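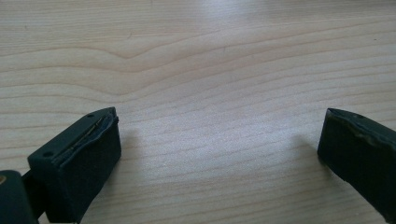 Varow opens its robotics workshop to visitors and shows the Mekivora hand-held gripper

MEKIVORA PROJECT TO HOLD PUBLIC DEMONSTRATION DAY

October 2020. Varow, a developer of tools for robot teaching, invites teachers, students, small manufacturers and other interested persons to an open day at its workshop in the Bakos building. During the day the team of the Mekivora project will show how a person can teach a grasping task to a robot arm with a gripper that is held in the hand. Entrance is free of charge, but registration is necessary.

The program has 13 short demonstrations. Each of them will be given in a group of no more than 16 visitors, so that everybody can stand close to the table and put questions to the engineers. Visitors may also take the gripper in their own hand and try to open and close it over the table.

"Many people know robots only from films or from a large factory, where they must stay behind a fence," said Kristóf Sipos, head of the Mekivora project. "We wish to show them the ordinary daily work. It is slow work sometimes, and it needs patience. A visitor who comes for one hour will understand much better what a robot must learn before it can pick up a cup."

The hand-held gripper has two fingers with small round holes in their top faces. The operator guides it by hand above the table, and the recorded movements are later used for the training of the arm. The project has collected 3576 recordings until now. They include successful grasps, failed grasps and also movements in which the fingers stay open and take nothing. According to the team, the last kind is also of value for the training.

Araba Ankrah, who is responsible for the recordings, will lead the first part of each demonstration. She will explain how a task is divided into small steps and how the operator should hold the wrist. "In the beginning I moved much too fast," she said. "Now I tell every new colleague to do the movement as if somebody is sleeping in the room."

One station of the tour is dedicated to the wear of gripper fingers. The fingers in the picture have signs of wear along their upper edges, and on the left one a thin metallic strip is partly exposed. Visitors will hear from Irén Deák of the mechanical group how the team decides when a finger may continue in service and when it must be changed. She will also present the questions of surface and light, as a smooth pale tabletop can give a strong reflection to a camera.
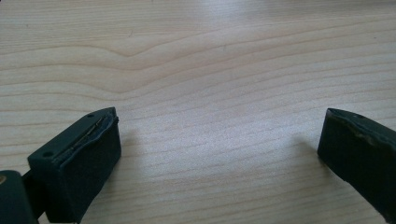
Program of the day

The workshop opens in the morning with a short welcome by Heather Rewi, director of Varow. After this, the groups will go in turn to the teaching table, the mechanical station and the robot arm, where a recorded task is repeated by the machine. The language of the demonstrations is English. Explanations in Hungarian are available on request.

In the afternoon there will be 2 talks. Shaimaa Ait Ali will speak on how Celitar, the software used in the project, sorts the recordings and marks those which a person should check again. The second talk, by Kristóf Sipos, is meant for schools and treats the planning of a first robotics lesson with a small budget.

Registration

Visitors are kindly asked to register by e-mail with the events office of Varow and to write the number of persons and the preferred part of the day. School classes should be accompanied by a teacher. Children are welcome, but at the robot arm they must stay together with an adult. Long hair should be tied back at this station. The entrance and all demonstration rooms are on the ground floor.

A second open day is planned for May. Journalists who wish to speak with members of the team can arrange an interview through the same office.

About Varow

Varow develops hand-held teaching tools and software for robotic grasping. Its Mekivora project works on methods by which persons without knowledge of programming can teach simple table tasks to a robot arm.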